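Taller de escritura de memorias familiares
Apuntes de la sesión 8: los objetos de la casa
Abril de 2020

Bienvenidos otra vez, y gracias por los textos que habéis ido mandando, que he leído con muchísimo gusto (alguno dos veces, lo confieso, porque la primera me quedé enganchada con una receta de membrillo). En la sesión anterior hablamos de las voces de la familia y de cómo escribir lo que decían sin convertirlo en teatro. Hoy toca algo más callado: las cosas que había en casa.

Cuando alguien se sienta a escribir sobre su infancia suele empezar por las fechas, y las fechas están muy bien, pero se agotan enseguida. Un objeto, en cambio, tira de lo que tiene alrededor. Si escribo «el costurero de mi tía», detrás vienen la silla baja, la radio encendida, el dedal que nos dejaba ponernos y aquella prisa por terminar el dobladillo antes de cenar.

Qué objetos elegir

Os aconsejo huir al principio de las joyas y los relojes heredados, que ya llegan con su historia hecha, y quedaros con lo que se usaba a diario: el paño de la cocina, la lata de los botones, un vaso desparejado. En el cuaderno Pledel, página 13, tenéis un fragmento muy bonito sobre una aceitera, ¡leedlo en voz alta si podéis!

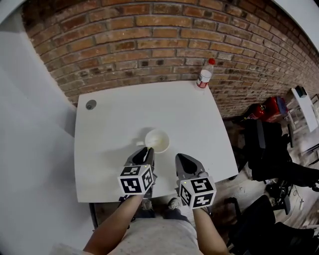 Otra cuestión que sale todos los años es la del detalle. ¿Cuánto hay que contar? Pues depende de quién mire. Un niño ve el desconchón del plato y no sabe lo que costó; su madre sabe el precio y hace años que no ve el desconchón. Decidid primero desde qué edad estáis mirando y veréis que la mitad de los adjetivos se caen solos.

Cuidado también con la palabra «entrañable». No la prohíbo, pero si aparece en el primer párrafo, probad a quitarla y a poner en su lugar algo que se hiciera con el objeto: fregarlo, esconderlo, prestárselo a la vecina.

Ejercicio para casa

Escribid un texto de 349 palabras como máximo sobre un objeto cotidiano que ya no tengáis. Empezad por el momento en que alguien lo usa. No expliquéis qué fue de él hasta el último párrafo, y si no lo sabéis, decidlo tal cual.

Lo leeremos en la próxima sesión. Los que vais con retraso podéis entregarlo hasta junio, junto con el del árbol genealógico.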